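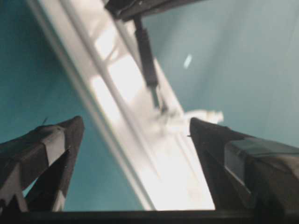

Weißes Rahmenprofil mit Längsnuten, quer darüber ein weißes Beschlagteil

Kategorie: Rahmen & Profile > Häufige Fragen

Fragen und Antworten zu den Rahmenprofilen Ilum

Woran erkenne ich die Außenseite des Profils?
An der Prägung. Sie steht auf der Rückseite am Stabende und zeigt beim Einbau immer zur Wand. Ist das geprägte Ende schon abgesägt, hilft die breitere Nut: Sie gehört nach innen, zum Beschlag.

In welchen Längen sind die Profile lieferbar?
Als Stab mit 1.000 mm oder als Zuschnitt nach Maß. Der kürzeste Zuschnitt beträgt 91 mm. Kürzere Stücke lassen sich auf der Säge nicht sicher spannen. Reststücke legen wir auf Wunsch bei, bitte im Bemerkungsfeld der Bestellung angeben.

Wie messe ich richtig?
Gemessen wird das lichte Maß der Öffnung, jeweils oben, in der Mitte und unten. Das kleinste Maß zählt. Bei Altbauten sind die Leibungen selten gerade, dort bitte zusätzlich beide Diagonalen messen. Die Zugabe für die Gehrung rechnen wir selbst ein. Wer sie schon eingerechnet hat, bekommt den Rahmen zu groß.

Kann ich die Stäbe selbst zuschneiden?
Ja. Geeignet ist eine Kapp- und Gehrungssäge mit fein gezahntem Blatt. Den Stab mit der flachen Seite auf den Sägetisch legen und mit einer Zulage spannen, damit die Stege nicht eingedrückt werden. Danach die Schnittkante mit einer feinen Feile entgraten und die Späne aus den Nuten bürsten.

Welche Unterlage eignet sich für die Montage?
Eine glatte, saubere Unterlage, die nicht abfärbt. Filz und Karton gehen auch, müssen aber frei von Spänen sein. Kratzer in der weißen Oberfläche lassen sich nicht auspolieren.

Der Beschlag lässt sich nicht in die Nut schieben. Was tun?
Meist sitzt ein Span oder ein Grat im Weg. Nut ausbürsten, Schnittkante noch einmal entgraten, Beschlag leicht schräg ansetzen und erst dann gerade stellen. Kein Öl und kein Silikonspray verwenden, beides greift die Dichtung an. Klemmt der Beschlag weiterhin, bitte die Breite der Nut am Stabende und in der Mitte messen und uns beide Werte nennen.

Wie fest werden die Schrauben angezogen?
Handfest, mit dem Schraubendreher. Akkuschrauber nur auf der niedrigsten Stufe. Zuerst alle vier Ecken lose verbinden, den Winkel prüfen, dann über Kreuz nachziehen.

Passen die Beschläge von Wineo oder Štefanec?
Nein. Die Nutbreiten sind verschieden. Für ältere Rahmen der Reihe Tarndale gibt es den Adapter mit der Artikelnummer 352.

Wie werden die Profile gereinigt?
Mit lauwarmem Wasser, etwas Spülmittel und einem weichen Tuch. In den Nuten sammelt sich Staub, den ein trockener Pinsel gut herausholt. Scheuermilch, Verdünner und Schmutzradierer machen die Oberfläche matt.

Vergilbt das Weiß mit der Zeit?
Bei normaler Nutzung im Innenraum kaum. An stark besonnten Südfenstern kann sich der Ton nach ungefähr 5 Jahren leicht verändern. Einzelne nachbestellte Stäbe fallen dann neben den alten auf. In diesem Fall besser eine ganze Seite tauschen.

Sind Dichtungen im Lieferumfang?
Beim Zuschnitt nach Maß ja, beim Einzelstab nein. Die Dichtung wird als Meterware verkauft und ohne Zug eingelegt. An den Ecken stumpf stoßen, nicht überlappen lassen.

Kann ich Zuschnitte zurückgeben?
Maßzuschnitte nehmen wir nicht zurück, ungekürzte Stäbe in der Originalfolie schon. Transportschäden bitte mit Foto der Verpackung melden, bevor der Stab bearbeitet wird.

Wer hilft bei weiteren Fragen?
Technik und Aufmaß: Rostislav Michalík
Bestellung und Versand: Hường Phùng
Reklamation: Romana Kolář
Im Oktober ist die Technik nur vormittags erreichbar.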